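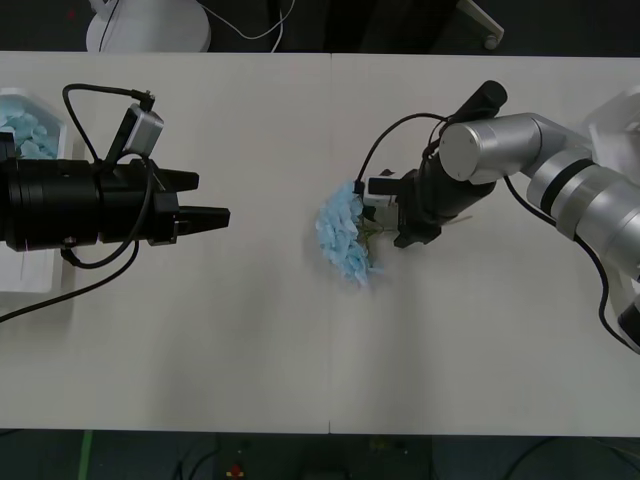 April 10, 2025
By Consuelo Llanos

I finally have a proper white work table for my flower making, and I'm so happy with it! For years I did everything on the kitchen counter and packed it all up before dinner (usually with a petal or two left behind in the butter dish). Now I can leave things out overnight, and I do.

The top is two white panels side by side, with a faint seam near the middle. I thought the seam would bug me, but I've started using it as a guide when I want to fold something straight. Tsz-kin Chou told me to go with a dark top so the glue spots wouldn't show. I like white - pale colors are much easier to match on it, and I wipe up the glue when I see it.

The light blue stuff gets a white tray with rounded corners, and it goes in crumpled. I used to smooth out every piece and stack it, which took forever, and then I'd scrunch it all up again to make the flowers anyway! Blue is what I've been making most since December, when Sunee Thongdee asked me for 73 of them for her sister's party. I said yes before I did the math.

Next up is a batch in yellow, if I can find a shade that doesn't look like mustard. Ludmila Vondráček has promised me a bag of her leftovers, so I'm holding off on buying any until she comes by on the weekend.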